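Uvley Players, minutes of the March meeting
Wednesday, 7:30 pm, upstairs room

Chair: Randa Nasrallah. Notes: Nour Darwish.

1. Last minutes. Agreed, though Randa said "lively discussion" was a generous name for the argument over raffle prices.

2. Summer show. The script about 1776 is still two acts too long. The writer says it will run 90 minutes. Randa asked whether anyone had read it out loud with a clock going. No one had. Read-through to be timed before we print anything.

3. Hall hire. Bendell Hall wants $400 for the weekend, heating extra. Nour asked why we would pay for heating in July. Randa to ask, and to get the answer in writing this time.

4. Tickets. The proposal is to go from $8 to $20. The argument for it is that people value what they pay for. Several members doubted this, having seen the house last fall at $8. Held over until we have a real budget.

5. Costumes. Petkov Rentals has quoted for coats and hats. The quote leaves out cleaning, and last year cleaning cost more than the hats. Nour will go through what we own first. Garments are to go back on hangers after every fitting.

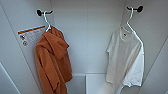
Randa does not believe the wardrobe list is up to date and would like it checked against the rail before we rent a single coat.

6. Lights. Noltetti say their new dimmer board "practically runs itself." So did the last one. We will ask for a trial evening and pay nothing up front.

7. Any other business. Parking, again. No decision.

Closed 9:10 pm.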